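# Thorlacius: a season of return-to-running notes from a club physio room

Hello, and thank you for stopping by. Thorlacius is a small collection of notes on how amateur runners and field hockey players came back from calf and hamstring strains. I'm Phyllis Haslam, and I look after the files together with Ifeanyi Amadi, who did most of the cleaning and all of the patient explaining. We put this together for other clinic and club people who like to look at real timelines and compare them with their own.

The notes come from two clubs, Homel and Gasard, which share a physio room on training nights. Everyone in the files agreed in writing to be included, and everyone was given the chance to read their own record before it went in. A few people asked us to take out a line or two, and we did.

## What you'll find inside

There are 312 visit records from 71 athletes. Each row is one visit, so a person with a stubborn calf may turn up many times and a person with a mild tweak only once or twice. The main file is `visits.csv`, and the columns are:

- `athlete_id` - a random code, the same across all files
- `visit_no` - first visit is 1, and so on
- `days_since` - whole days between the injury and the visit
- `site` - calf, hamstring, or both
- `side` - left, right, or both
- `pain_walk` and `pain_jog` - zero to ten, as the athlete told us
- `heel_raises` - single-leg raises on the sore side before stopping
- `stage` - one of the five stages described further down
- `note` - free text, trimmed and tidied

The second file, `athletes.csv`, holds age band, sport, and whether the person had hurt the same muscle before. We used age bands because in a club this size an exact age is as good as a name. The third file, `runs.csv`, is shorter than we'd like. It holds the training diaries that 52 of the athletes kept for us, with minutes jogged and how the leg felt the next morning.

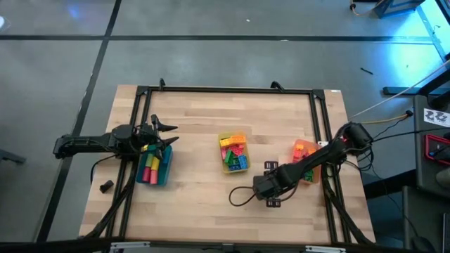 *Wooden tabletop inside a black metal frame.*

## The five stages

We didn't invent these, and you will find cousins of them in most clinics. Ngozi Anozie wrote down the wording we settled on so that all of us would mean the same thing by the same number.

1. Walking with a limp or with pain above three.
2. Walking freely, no jogging yet.
3. Jog and walk in turns, flat ground only.
4. Steady running, no sprinting or sharp turns.
5. Full training with the squad.

An athlete can move backward, and quite a few do. Please don't treat a drop from 4 to 3 as a mistake in the file! Those rows are real, and to my mind they are some of the most useful ones in there. We left the stage exactly as it was written on the night and never went back to smooth it out, even when a later visit made the earlier choice look a bit hopeful.

## How the notes were taken

Lies Van der Linden and Ngozi saw nearly all the athletes, usually before training and now and then after it. Pain scores were asked for first, before any hands-on testing, and heel raises came last. The raises were done barefoot with fingertips on the wall, to a slow count, and we stopped the test when the heel no longer reached the height of the first few. In March we changed the counting from a spoken count to a metronome app, and you may notice the numbers dip a little after that. There is a column called `metronome` (yes or no) so you can split the rows if that matters to you.

Notes were written on paper and typed up by Ifeanyi during the week. Where he couldn't read a word he put `[?]` and asked. Some of those question marks are still there - our handwriting is what it is, and two of us could not read our own.

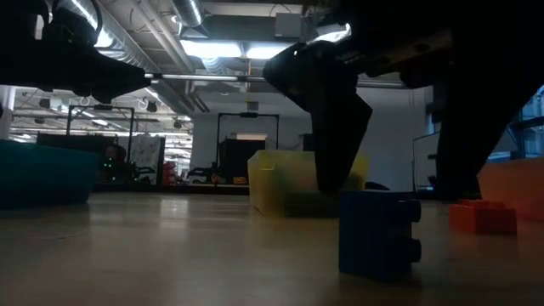

**Category: Known gaps and odd corners**

Please read this part before you make any charts.

The hockey players at Gasard are mostly women and the runners at Homel are mostly men, so sport and sex are badly tangled together. We can't untangle them for you, and we'd ask you not to draw conclusions about either one on its own.

People who felt better tended to stop coming. The last row for an athlete is therefore often stage 4, with no record of the happy return to stage 5. Rakiya Danladi phoned as many as she could and added what they told her to the `note` column, starting with the word PHONE. She did this on her own evenings and we are very grateful.

`days_since` is missing when the athlete couldn't name a day. A calf that "has been grumbling for a while" has no start date, and we left those cells blank.

We have no scans. Nobody here was sent for one as part of this work, and the word "strain" in the files means what we thought at the first visit. A few of those calves may have been something else.

Free-text notes are limited to 700 characters. The longer ones end with three dots.

## Using the files

Any spreadsheet program will open them. The text is plain UTF-8, commas between fields, and quotation marks around the notes. If you work in code, the folder called `lellanska` has a short script, named after the old Lellanska training loop, that joins the three files and fills in the age bands. It is not fancy, but it runs, and Ifeanyi has put plenty of comments in it.

You're welcome to use the data for teaching, for your own club, or for research. Please don't try to work out who anyone is, and please don't sell it. These notes describe what happened to one group of people and shouldn't be used as a treatment plan for a sore leg. If you are injured, go and see someone who can look at it.

## Changes

Current version posted Monday, August 7, 2023. It adds the `metronome` column and corrects a handful of rows where left and right had been swapped. If you downloaded the earlier version, please replace all three files, as the athlete codes were also redone.

Found something strange? Open an issue and tell us the `athlete_id` and `visit_no`. We answer slowly once the season is under way, but we do answer, and Lies keeps the paper notes in order so we can check the original.

3 comments
12 shares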